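Last updated: October

The Villalobos accord and the part they left out

I have now read the Villalobos accord twice, which I suspect is one more time than most of the people praising it. It settles the border crossing at Kembridge, we are told, and opens a new chapter between two governments that have spent 20 years refusing to share a customs shed.

Maybe. I'd like to see the chapter first.

The text runs to 11 articles. Nine of them are about trucks. There is a joint inspection lane, a common form, a promise to answer each other's phone calls. Fine. I have no quarrel with trucks. But the dispute was never about trucks. It was about who gets to say who lives in the Skutell valley, and on that the accord offers a single sentence saying both sides will "continue to consult."
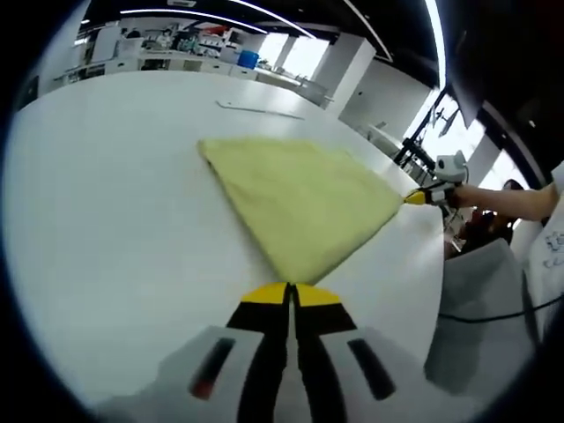

A folded cloth on a white table.

Consult about what? There are 3626 people on the valley register, and each capital keeps its own version of what their papers mean. If you hold the wrong card you can't sell your house. The accord leaves that exactly where it was and puts a ribbon on it.

My friends who like the deal say you have to start somewhere, and trade builds trust. I have heard this so often that I'd love to be shown the case where it worked without somebody also doing the hard part. The last time these two tried it we got the Lirix bridge. It was going to carry 1000 vehicles a day. It opened, both sides gave speeches, and then it shut over a quarrel about whose flag went on the toll booth.
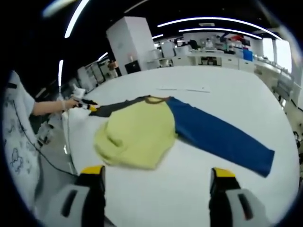
And notice the enforcement clause, or try to. Either party can suspend the whole thing "in exceptional circumstances," and each party decides for itself what is exceptional. I wouldn't rent an apartment on those terms.

What would change my mind? Publish the annex on residency, if there is one. Let the valley send its own people to the next round. Name an outside referee, even a weak one. Until then I'm filing this with the bridge.

I'll write about the annex if it ever turns up. A couple of you asked about the fishing rights too, and I haven't gotten to those yet.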